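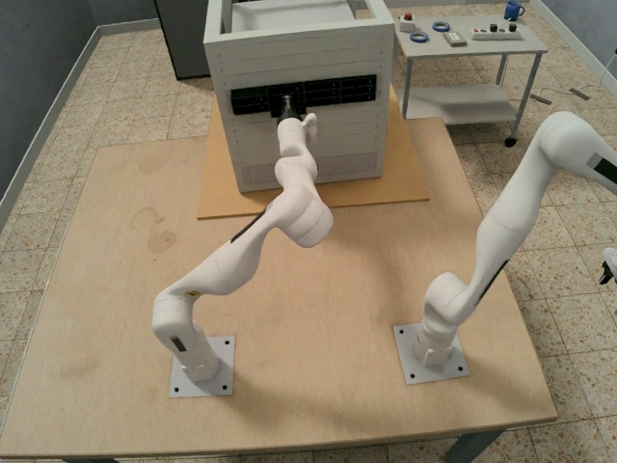 Keeping Household Papers: A Revised Statement of Practice

Posted by Ross Imrie
Wednesday, January 26, 2022
Filed under: Household, Records

The practice described on this site under the title "Papers and Where They Go" has been in force in this household for several years. It is now withdrawn and replaced by the text that follows. Readers who printed the earlier version are asked to discard it, particularly the section on tax records, which was wrong in one respect and unclear in two others.

The revision was prompted by the settlement of my late aunt's affairs in September. She lived in Pokcombe for most of her adult life and kept every piece of paper that came through the door. The house held fourteen years of electric bills in good order and no copy of the deed. The deed was found eventually at the county office, where a certified copy may be had by anyone who asks for it and pays the fee. Her will was in the piano bench. I do not record this as a criticism of her. She knew where everything was, and the difficulty arose only when other people had to find it.

Scope

This statement covers paper held in the home: correspondence, bills, certificates, contracts, insurance policies, medical papers, manuals, school reports and photographs with writing on the back. It does not cover electronic mail. A separate post on electronic mail was promised last year and has not been written.

It applies to both adults in the household. The younger members are encouraged to observe it and have so far declined.

The three groups

All paper is placed in one of three groups on the day it is opened, or on the following Sunday if the day has been a long one.

The first group is called Permanent. It holds birth and marriage certificates, naturalization papers, the deed, wills, military discharge papers, diplomas, adoption papers and anything bearing a raised seal. A paper with a raised seal is presumed to be Permanent even when its purpose is not understood. One such paper has been in our box since my parents' time. It is in Danish, it concerns a boat, and no member of the family can recall a boat. It remains in the box.

The second group is called Current. It holds what is in use: the insurance policy now in effect, the lease on the car, the present year's medical statements, the warranty for the water heater, the school calendar. Current papers are held in hanging folders and reviewed once a year. The review takes an evening, and in our house it takes place in the last week of January, when the tax forms are arriving and the table is covered anyway.

The third group is called Passing. It holds everything else. Passing papers are kept in a single open tray and removed when the tray is full. The size of the tray is therefore the whole of the policy on this group. Ours is two inches deep. An earlier tray was five inches deep and did not work.

Where the groups are kept

Permanent papers are kept in one fire-resistant box on the floor of the hall closet. The box is not locked. The previous statement recommended a locked box, and on reflection this has been changed. The key was lost twice, and on the second occasion the locksmith's charge was greater than the price of the box. A household with a particular concern about theft should rent a safe deposit box at a bank and should write down, in a place known to a second person, which bank.

Wills call for separate comment. In some states a safe deposit box can be difficult to open after its owner has died, and the rules vary. It is better that the original will be held by the attorney who drew it up, or at home in the Permanent box, with the attorney's name on a card. Readers should ask their own attorney. I am not one.

Current papers are kept in a two-drawer steel cabinet made by Hsiao, bought secondhand from a dentist's office that was closing. I have been asked whether a new cabinet is worth the money. The new equivalent was priced at $280 when I last inquired, and I could find no respect in which it was superior except that its labels did not say "Bitewings." The labels have been retained on the lower drawer.

Folders are plain manila. Colored folders were tried in two separate years. In both cases the supply of one color ran out, the nearest available color was substituted, and within a few months the meaning of the colors was known only to the person who had made the substitution, who was me.

Periods of retention

The following periods are those we observe. They lean toward caution and are not legal advice.

Tax returns are kept without limit. They are thin, and one folder will hold a great many of them. Supporting papers, meaning receipts, statements and canceled checks, are kept seven years from the date of filing. The earlier version of this statement said seven years from the tax year, and this was the error referred to above. My thanks to Signe Gunnlaugsson, who wrote to point it out and was very patient about it.

Bank and credit card statements are kept one year unless they support an item on a tax return, in which case they go with the return.

Pay stubs are kept until the annual wage form has been received and compared. The comparison should be done with a pencil. On one occasion it revealed a difference of $50, which the employer corrected within the week.

Medical bills are kept until they have been paid, the insurer has said so in writing, and one further year has gone by. Records of vaccinations, operations and allergies are Permanent. It is a matter of some regret to me that I cannot say in what year I last had a tetanus shot before 2000.

Papers concerning the purchase and improvement of a house are kept as long as the house is owned and seven years afterward. This includes the receipt for the roof. It includes the receipt for the second roof.

Utility bills are Passing, with the exception of one recent bill retained as proof of address. The Department of Motor Vehicles has asked us for such a bill more often than any other office, and it has never once been satisfied with the first one offered.

Warranties and manuals are kept with each other, and are discarded when the appliance leaves the house. The manual for a device that has been given away should go with it. We failed to do this with a sewing machine, and its present owner telephones.

Letters

The earlier statement had nothing to say about personal letters, and several readers objected.

Letters are outside the three groups. They are kept in shoe boxes by the name of the sender and no period applies to them. I attempted at one time to sort them by date. The result was orderly and nobody wanted to read it, whereas a box containing all of one person's letters is picked up quite often, usually by someone who was looking for something else. Mogens Lund, with whom I shared an apartment as a student and who has written to me ever since in green ink, now occupies two boxes. His envelopes are kept too, as he continues his letters on the backs of them.

Christmas cards are kept for one year so that addresses may be checked against them. Cards with a letter enclosed are treated as letters. The household is divided on cards that bear only a printed photograph of the sender's children, and for the present they go in the tray.

Disposal

Papers bearing an account number, a Social Security number or a signature are shredded. All other papers are recycled. Our shredder is a Skitex, which takes six sheets in the opinion of its maker and four in mine. Staples should be removed first. It must be oiled twice a year, and the oil is sold in a bottle that will outlast the machine.

Large quantities should be taken to a shredding event. The library in Pokcombe holds one each spring in its parking lot, and it was there that most of my aunt's electric bills were disposed of. The line of cars was long. The man ahead of me had brought his papers in a canoe.

The index card

One measure in this statement is entirely new. A single index card is now taped to the inside of the hall closet door, at eye level. It gives the location of the Permanent box, the name and telephone number of the attorney, the name of the bank, the name of the insurance agent and the place where the card itself was last copied. It contains no account numbers and no passwords. Two relatives have been told of it, and one of them, my cousin Ívar Brøndum, has been made to come and look at it.

Had there been such a card in my aunt's house, the settlement would have been shorter by several weeks. I would recommend it to any household, including those that adopt nothing else set out here.

Matters outstanding

The question of children's drawings has been deferred again. They presently occupy a flat portfolio behind the wardrobe, and the portfolio no longer closes.

The water heater warranty could not be located during this year's review. A replacement has been requested.

Corrections to this statement may be sent to the usual address and will be noted below as they are received.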